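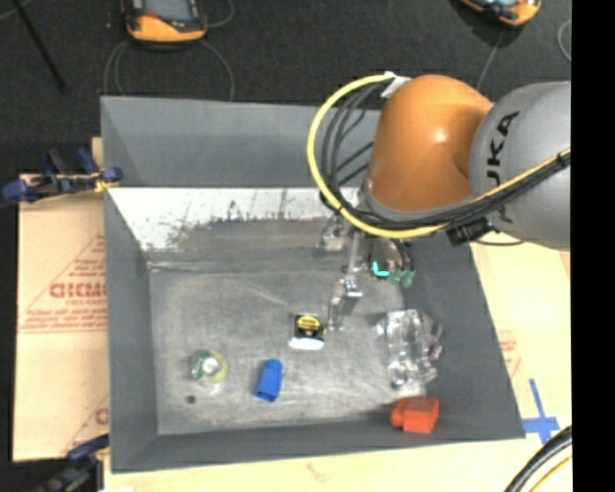
A gray bin with small objects spread on its floor.

February
By Delphine Blackwood
3 min read

Morkley Lost Property Notes

Short text entries from the lost property desk at the Morkley bus station, typed up from paper ledgers. There are 400 entries in one CSV file. Clifford Charbonneau did most of the typing, and Gwendolyn Benavides checked the spelling of street and stop names.

Columns

entry_id: running number, no gaps
month: month the item was handed in
route: bus route, blank in 27 rows
item_text: the clerk's wording, unchanged
claimed: yes, no or unknown

Notes on the text

Clerks used their own shorthand. "Umb" is umbrella, "gl" is gloves or glasses, and we did not try to guess which. Where the ink could not be read, item_text has [?]. Names and phone numbers of people who claimed items were left out before typing.

The claimed column is unknown in 46 rows, mostly from the ledger with the torn back pages.

Known problems

Route 3 was split into two routes partway through the ledgers. Both halves are still listed as 3.

License and contact

Free to use with credit. Send corrections to Delphine with the entry_id.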